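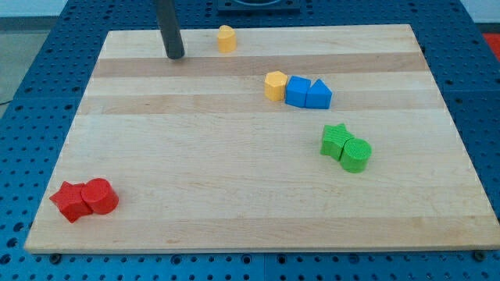 What happens at an arraignment if I was arrested at a protest and let go with a citation?

You get called up, the judge or the clerk reads the charge, you say guilty or not guilty (or your lawyer says it for you), and they give you the next date. For most people with a misdemeanor ticket it takes a few minutes, after a long wait on a bench.

More details from the poster: I was at the sit-in outside the Petek warehouse in Prelton in October and got picked up with a bunch of other people. The ticket says criminal trespass. I've never been in trouble before, not even a speeding ticket. My court date got moved once already and now it's coming up fast. Do I need a lawyer for this first one? Can I just plead guilty and pay it so it's over? And is it going to show up when I apply for jobs? I work part time and I really can't miss a whole day if it's only going to be a few minutes.

Posted February 22, 2018 by Zidier_Fan

paperclip_jury

I went through almost the same thing a couple of years ago, different town, also trespass, so take this as one person's story and not legal advice.

First, please don't plead guilty just to get it over with! I know it's tempting. I was standing there in my one good shirt thinking, fine, take my money, let me go home. But a guilty plea to a misdemeanor is a conviction, and paying the fine doesn't make that part go away. The lady next to me in the hallway had done that years before and was still explaining it on job applications.

What I did was plead not guilty and ask for the public defender. You can usually do that right at the first hearing. They had me fill out a form about my income and rent, and I was approved the same morning. If you work part time there's a decent chance you qualify, but every county has its own cutoff, so call the clerk's office and ask what paperwork to bring. I brought two pay stubs and my lease and they only looked at the stubs.

Then my lawyer talked to the prosecutor and I was offered a diversion deal: 10 hours of community service, a $200 fee, stay out of trouble for six months, and the charge gets dismissed. I'm not saying you'll get the same thing. With first-timers it's common though, especially when nothing got broken and no one got hurt.

About the time off: plan on the whole morning, maybe more. Everybody gets the same start time, and they don't go in the order you showed up. I was number 157 on the list taped to the door and the guy ahead of me never came, so they went straight to me while I was out at the drinking fountain. Don't do that. Tell your boss you have a court date and ask the clerk for a slip that says you were there.

Oh, and since yours got moved once already, check the date again with the clerk by phone. Don't trust the old ticket. If you miss it the judge can put out a warrant, and then you have a bigger problem than trespassing.

Anora_Street_Mom

Agree with most of the above. I'd add: stop posting about it! My son was arrested at a march and he put the whole story on Facebook with pictures, what he said to the officer, everything. His lawyer about fell out of her chair. Take a break from talking about that day online until it's finished, and that includes here, so maybe edit out the name of the company.

For the job question, an arrest can show up on some background checks even if the case gets dropped. In our state you can ask to have it sealed or expunged afterward. It isn't automatic where we are, you have to file for it, and the filing fee was $158 when we did it. Ask your lawyer before the case closes so you know which form. We waited and had to chase everybody down again.

Also ask whether the group that put on the sit-in has a legal fund or a lawyer helping everybody. A lot of them do, and it's a lot easier when one person is keeping track of all the cases.

grumbleweed7

just pay it, its a ticket. I paid mine and never heard about it again

paperclip_jury

Was yours a misdemeanor or just a violation? That makes a big difference. The original poster's says criminal trespass, so I'd really find out before paying anything.

grumbleweed7

no idea, it was for an open container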